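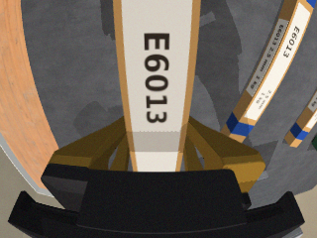 Week 2: Perception for picking, part one (orientation, masks, and when to say "I don't know")

Last week we got a pose out of a nice clean object on a nice clean background and everybody went home happy. This week we undo all that. The question for these notes is how you get from a wrist view to a grasp pose the planner can use, when the object is long and skinny, has more or less the same shape whichever end you start from, and has friends lying nearby that look just like it. Look at the middle box: the big E6013 lettering runs down the label with the E at the top and the 3 nearest the gripper, and that one fact tells you which end is which far more reliably than the outline does. A fair bit of what follows is me trying to convince you to use cues like that, and then trying to convince you not to trust them too much!

A word on admin before we get going. Lab sheets are on the Nandbridge course page under the Skinton heading (same spot as last year's, sorry, the menu is a mess). Lavanya Chacko is running the lab sections and Nazar Didenko is marking. If your Grerari install is older than the one on the lab machines, update it now, as the mask module changed its output format over the break and the old one will quietly hand you masks with the rows and columns swapped. I lost an afternoon to that.

1. The symmetry problem

A long box has an axis. Fit a rectangle to its mask, take the long side, and you've got the axis to within a degree or two on a good day. What you haven't got is a direction along it. The fit is equally pleased with theta and theta plus 180, and which one you get depends on things like the order your contour points were listed in, so it can flip from one frame to the next while nothing in the world has moved.

Does it matter? For the grasp itself, often no. A parallel gripper doesn't care if you turn it end for end. For the place it matters a great deal if the rack wants labels reading the same way, and for the motion in between it matters more than people expect, as a flipped goal can send the wrist the long way round into a joint limit. So we carry two things through the pipeline and we keep them separate:

axis: an angle between 0 and 180, always available if there's a mask
heading: a sign, plus or minus, with its own confidence, and it's allowed to be unknown

Please don't mash these into a single angle in your code. Every year somebody does and every year it's the same three in the morning email.

2. Reading the label (a bit)

You don't need full text recognition to get a heading. Rectify the patch along the axis, so the box stands upright and the label is a tidy strip, then compare it against a template of the label in both directions. Bold dark letters on an off-white ground are a gift here, there's loads of contrast and the E has a nice lopsided shape. Take the two scores, and let the margin between them be your confidence. If the margin is small, heading is unknown. Done.

What gets people is partial views. Suppose your template is the whole label, product code at one end and the small print at the other. On the middle box you have the code and no small print in view, and the lower part of the label goes under the black gripper body. On the box to its right you can make out the code and also the "2.5 mm" and "1 kg" near the lower end. On the one farther right you get a cropped bit of label and not much else. One full-length template will give you three very different scores for three boxes that may well be the same product. My preference is small templates, one per feature (code, size, weight, blue band), each voting on heading and each permitted to abstain when its patch falls outside the visible mask.

And please notice what I just did with "may well be". The middle box shows you E6013 and that's all the text it shows you. The electrode size is readable on its neighbour. If your node then publishes 2.5 mm for both of them, you've copied a fact from one object to another, and no test on orientation will catch you doing it. The message type in Grerari has a separate field for each attribute and each can be left empty. Leave it empty.

3. Masks, and the trouble with colour

Somebody always asks why we can't just threshold. Tan cardboard, dark grey bench, surely that's easy? Have a go, by all means, it's exercise A on the sheet. You'll find three things.

First, the fingers. They're a mustard brown and the box borders are a tan brown, and any hue range generous enough to keep the shadowed cardboard will happily gobble up the fingers as well. Now your "box" has two wings on it and the rectangle fit goes off with the fairies. There's an orange-tan wooden strip running down the left too, which will join in given half a chance.

Second, shading. There's a grey band straight across the label under the lettering, with a jagged upper edge, and brighter cream label carrying on beneath it. Threshold on brightness and you cut the box in two. Then your connected-components step reports a short wide thing and another short wide thing, and the long axis of each can be off by a full 90 degrees from the truth. I really like this failure, as every number that comes out of it looks sensible.

Third, the dark patches on the bench. Their edges are strong, some of them stronger than the edge between the box side and the bench, so an edge-based method will cheerfully lock onto them. Depth helps a lot here, a shadow has no height. If you have a depth channel, gate your edges with it before fitting anything.

For the fingers the fix is dull and works well: you know where your own gripper is. Render it from the joint state, grow the result by a few pixels, subtract. That's the self mask. In Grerari it runs ahead of everything else and you should leave it there. The opening width has to come from the same timestamp as the image, though. Maksym Chornovol had a beautiful bug in his project last August where the self mask lagged while the fingers were closing, and the planner kept dodging a phantom obstacle the exact shape of his own finger. It took him and Orest Zhuravel most of a week to find it (they did get a very good chapter out of it).

4. Which one are we talking about?

So you have masks and you have more than one box. The detector gives you a list, and the list order means nothing. If your state machine says "go for item 0" and calls the detector again halfway down, item 0 may be a different box.

Pick once, then track. At pick time, choose by whatever rule you like (nearest to the gripper axis is fine for the lab) and store the position in the base frame. On each later call, match by distance in the base frame, with a gate narrower than the gap between neighbouring boxes. No match inside the gate means stop and look again. It doesn't mean take the next closest, tempting as that is.

Things touching the border of the view get special treatment. The box at the far right only has its lower portion in view, so the centre of its mask isn't the centre of the box, it's just the centre of the part you can see. Flag any mask that touches the border, keep it as an obstacle, and don't offer it as a target until you've moved and had a second look. The close-up target has the same problem from the other end: the middle one runs off the top and disappears under the gripper housing, so you have its width and its axis but no honest way to get its length from this view. Use the length you measured from farther back, or use the one in the product table.

5. Handing over to the planner

The Tkachuk planner wants a grasp pose, an approach direction, an opening width and a list of obstacles. From the perception side you owe it:

a grasp point in the base frame, with a covariance
the axis, and the heading if known
visible width across the box at the grasp point
every other mask, flagged or not, turned into a padded volume

That last item is where I see the most marks lost. Fingers need room on the outside of the box, and when a neighbour lies slantwise with one end heading in towards the right finger, the room on that side is different from the room on the left. If you only pad the target, the planner will find you a lovely short path that swings the finger through the neighbour. Pad the neighbours, let the planner shift the grasp point along the axis, and see how it goes.

If heading is unknown, send both goals and let Tkachuk choose the cheaper one. Then resolve the heading before the place. Ivan Palamarchuk's lab notes have a tidy way of writing this as a goal set, and he's happy for you to pinch it.

6. For the lab

Your data is 121 rendered views with the joint state for each. Keep the last 52 aside for testing and don't peek. Report axis error and heading accuracy separately, and report how often you said "unknown". I'd much sooner see a method that abstains 13 times and is right on the rest than one that guesses every time, and the marking scheme says so.

A couple of practical bits. Work in radians internally and print in degrees. Wrap your axis error properly, 179 and 1 are two degrees apart. Save the intermediate masks to disc, all of them, as Nazar will ask to see the one that went wrong. And bring your self mask overlay along to the session even if nothing else is working, we'll start from there.

Reading for next time is chapter four of the course notes, up to the bit on hand-eye calibration. Skip the derivation if you're short on time and come and ask me about it instead.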